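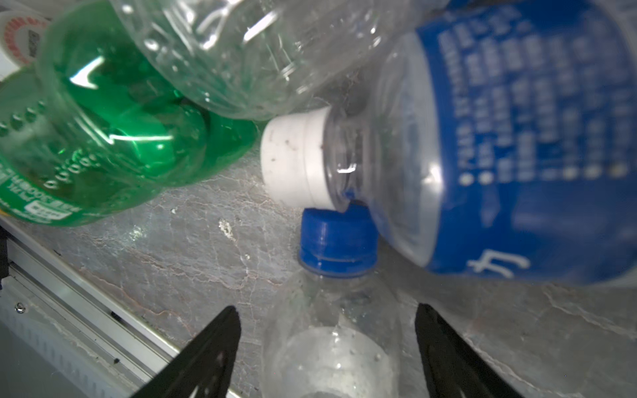
Search tickets, boats, parts
Search

Joltwood Boats Help Desk
Ticket: Rear hatch taking on water, Bremisel touring kayak
Status: Solved
Reading time: 6 minutes

First message from customer

Hello, and thank you in advance for reading all of this, as I know I tend to go on. I have a 13-foot Bremisel that I bought secondhand from the outfitter in Mendoza two summers ago, and I have loved every minute in it until this fall. The trouble is that the rear compartment is taking on water. I don't mean a few drops. After an afternoon on the Rostberg run (flat water for the first half, then a string of easy riffles down to the highway bridge) I sponged out enough to fill a good-sized cooking pot, and my sleeping bag was sitting in it.

What I have tried so far: I wiped down the hatch cover and the rim, I put the cover on a second time and leaned my whole weight on it, and I ran a bead of bathtub caulk along one side of the rim, which I now gather from my paddling friends was a silly thing to do. It leaked the same as before. The boat has never been dropped that I know of. It does live outside under a tarp, and it gets dragged over gravel at the take-out more than I'd like to admit.

Is it the cover? I'm happy to buy a new one, but I'd hate to spend the money and still end up with a wet sleeping bag.

Reply from help desk

Thanks so much for writing, and please don't worry about the length, it saves us asking. That sounds like a lovely stretch of river, and I'm sorry about the sleeping bag.

Please don't order a cover yet. On this boat there are several ways for water to get into the rear compartment, and the hatch gets blamed for all of them. The others are the bulkhead behind the seat, the skeg box, the skeg cable tube and the bolts for the deck fittings. They can all be checked at home with a garden hose, a flashlight and a towel.

Before any of that, the caulk needs to come off. Bathtub caulk peels away pretty well with a plastic scraper or an old library card. Please keep metal blades away from the rim, and don't use paint thinner on it. Anything left behind can be rolled off with your thumb — tedious, but it works.

Then try these in order, and dry the compartment completely between each one:

1. Set the boat level on grass or a pair of padded stands. Put the cover on and run the hose gently over the hatch for 10 minutes. Open it and look.
2. Pour a couple of buckets of water into the cockpit and raise the bow a little so it pools against the bulkhead. Wait, then look for a wet line in the rear compartment.
3. Turn the boat over and fill the skeg slot from the hose. Keep it topped up for a while. Turn the boat back, dry the outside and feel around the skeg box from the inside with a dry paper towel.
4. Hose each deck fitting behind the cockpit, one at a time, with somebody holding the flashlight inside if you can find a willing helper.

Let us know what you find, even if it's nothing.

Second message from customer

Well, I have had quite a weekend of it! The caulk came off in one long, satisfying strip on the left and about a hundred tiny crumbs on the right.

Test 1, bone dry. I was a bit embarrassed after everything I'd said about that cover.

Test 2, dry. I left the water sitting there all through lunch to be sure.

Test 3, wet! There was a damp patch along the front end of the skeg box where it meets the hull, and by the time I'd gone in for a fresh roll of paper towels there was a little puddle under it. I dried it off and did it over again and got the same thing in the same place. There's a thin gray line in the sealant there, maybe as long as my finger, and if I press on the box with my thumb I can see the line open up a hair.

Test 4 I did anyway, for completeness, and all the fittings were fine.

I also noticed the skeg itself was jammed with pea gravel. I'd been yanking on the slider for months to get it down. Could that have anything to do with it?

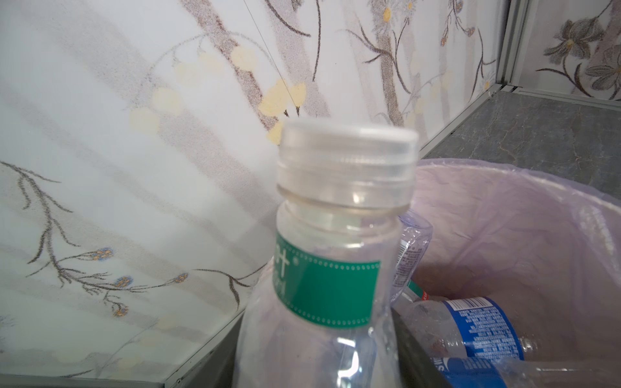 Reply from help desk: cause and repair

You've found it, and yes, the gravel very likely has everything to do with it. When the blade is stuck and the slider gets pulled hard, the load goes into the front end of the box, and the sealant there gives up little by little. On the river it only shows when the boat is loaded and sitting low, so it can go on for a long while before anyone catches it.

The repair isn't hard, though it does ask for some patience:

- Flush the skeg slot with the hose and work the stones out with a thin wooden stick. Move the blade by hand till it swings freely.
- Inside the compartment, cut out the loose sealant with a plastic tool. Go a little way past each end of the crack, into the part that still looks sound.
- Scuff the area lightly. Coarse paper leaves grooves the sealant won't fill, so stop at 1,000 grit, used wet, and let everything dry overnight.
- Wipe with rubbing alcohol on a clean rag and let that dry too.
- Lay in the marine sealant from the repair kit, press it down with a gloved finger, and leave the boat alone for three full days in a place that isn't freezing. If it's December where you are, a heated garage or a spare room would be better than the tarp.
- Do test 3 again before you load it up.

Since you bought the boat used, the hull warranty doesn't carry over, but the kit is inexpensive and we've put one in the mail to you at no charge. There's a length of cord in it as well. Tie a short loop through the small hole in the back of the blade, and next time it jams your paddling partner can tug it down from behind, and you can leave the slider alone.

Last message from customer

The kit came, the boat has been living in my dining room, and I've just done test 3 twice over with a dry towel both times. The skeg drops with one finger now. I'll be back on the Rostberg as soon as the level comes up, with the sleeping bag in a proper dry bag this time. Thank you for being so kind about the caulk.

Ticket closed by customer.

Get our paddling newsletter once a month. Enter your email to sign up. You can unsubscribe at any time.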